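Tray setting

Tray setting is the practice of laying out one person's dishes and utensils on a portable tray, either on a table or on the way to one. It is older than the dining room and has outlived several attempts to replace it, among them the TV dinner, the conveyor belt and the plan to just eat over the sink. The term covers both the arrangement itself and the work of putting it together, a job that is generally described as simple by people who are about to be served.

Overview

A basic setting has four parts: the tray, a main vessel, a secondary vessel and something to eat with. The tray marks off a territory. Anything on it belongs to the meal and to one diner, and anything off it is the table's problem. In households with children this border is respected about as well as most borders.

Trays for everyday use are rectangular, with rounded corners and a raised rim. The rim keeps a rolling utensil on board and holds back a small spill of soup. It does nothing about a large one, though many owners go on believing otherwise for years. Pale colors are popular and show soy sauce from across the room.

Utensils

Chopsticks are the hardest part of the setting to keep in order. They are a pair by purpose but separate by construction, and a smooth pair on a smooth tray will drift apart with very little encouragement. Formal guides place them side by side, parallel to the edge nearest the diner, tips to the left for a right-handed person. Informal practice places them wherever they stop.

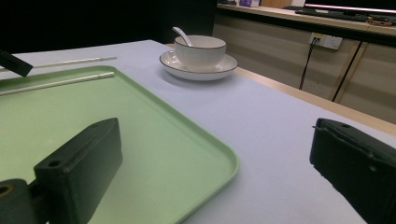
White chopsticks, one on the tray and one on the table beyond the rim.

A chopstick rest solves the drift problem and creates a new one, which is keeping track of the chopstick rest. Many home settings skip it. When a spoon is included, it usually lies parallel to the chopsticks, and which of the two sits closer to the diner depends on regional custom, the menu and, in large families, who got there first.

Metal spoons with long flat handles are common in Korean settings, where the spoon handles rice and soup and is not considered a step down. Elsewhere the spoon is often short and deep, made of ceramic or plastic, and sits in the bowl.

Bowls

The bowl goes down early, being the heaviest item and the one most likely to hold something hot. A deep bowl near one side of the tray shifts the balance to that side. Experienced carriers correct for this with their wrists and beginners find out about it in the hallway.

Fluted or ribbed outer walls have been a standard finish on tableware for a long time. The ridges give the fingers something to hold and hide small scratches. They also collect dried rice starch with great efficiency, a feature left out of most catalogs. A thin brown line around the lip is another familiar touch. On some wares it comes from glaze thinning over a dark clay body, and on others it is painted on to look as though it did.
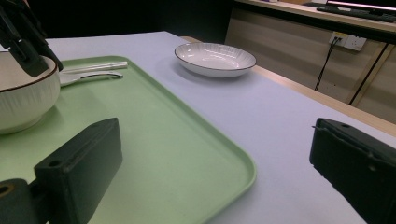 How full should a bowl be when it is carried on a tray?
Three-quarters full is the usual limit for soup. Rice and other dry foods can go higher, provided they stay below the rim.

Plates

The plate is the most negotiable member of the set. Flat plates suit dry foods, while the wide, shallow kind (sold as pasta bowls, soup plates or coupes, depending on the store's ambitions) will take almost anything. Because it has the largest footprint, it ought to be placed before the small items. It is very often placed last, after the spoon and chopsticks have settled into the only space it would fit.

Matching is a matter of taste. A plate and bowl with the same rim color and wall texture look deliberate even when the rest of the table does not. Makers know this and sell accordingly: the Cordier "Weekday" range is listed at 18 pieces, the larger Brunent service at 48, and neither includes a tray. Plumis sells trays and no dishes. Trornov sells both, in greens that do not quite agree.
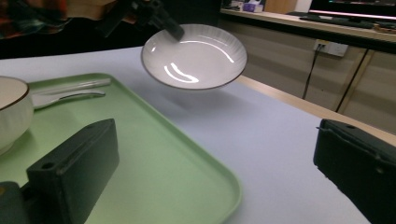

What is the best way to clean a ribbed ceramic dish?
Soak it in warm water with a little dish soap, then run a soft brush along the ridges. A sponge tends to skip over the grooves.

Order of placement

Household manuals differ on sequence, some of them with surprising heat. The most widely repeated version is:

1. Tray, square to the table edge
2. Plate
3. Bowl
4. Spoon
5. Chopsticks

A rival school starts with the utensils, arguing that they define the diner's side. Its followers spend a good deal of time moving utensils. Cafeterias serving up to 500 trays in a lunch period tend to put the utensils in a bin at the end of the line and leave the theory to others.

Storage

Trays stack well, or stand on edge in the narrow gap beside the refrigerator, where they are forgotten until October and the first soup of the season.

Related articles
Chopstick rest
Soup plate
Place mat
Lazy Susan
Dish rack

5 comments
18 shares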